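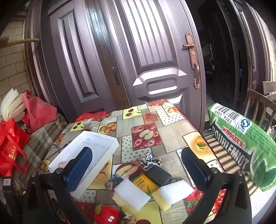

Jianhua Xu joined the Gultivmont robotics club as a mechanical member and now looks after its demonstration data. The club's entry for this year's student competition is a sorting task: mixed household objects have to go into a tray, and the policy is trained only on recordings made by members with hand-held grippers.

"We have 1115 usable recordings," Xu says. "The plan from August was 4000. We will not get there, and I would sooner have good ones."

Most rejected takes fail on timing. "People close the fingers before they have stopped moving. The object shifts, and the model learns the shift." Xu threw out 185 for that fault alone.

Soft items are the harder half of the task. A foam block gives the same width reading over a range of grip forces, so the club scores those takes by hand. "Cloth is worse. Two people will pick it up at two different points and both are right."

Annick Gilbert, who teaches the class attached to the club, limits each member to 4 sessions a week. "Tired hands get slow and then careless," she says. "It shows in the wrist angle first."

The next training run starts once the current batch has been checked.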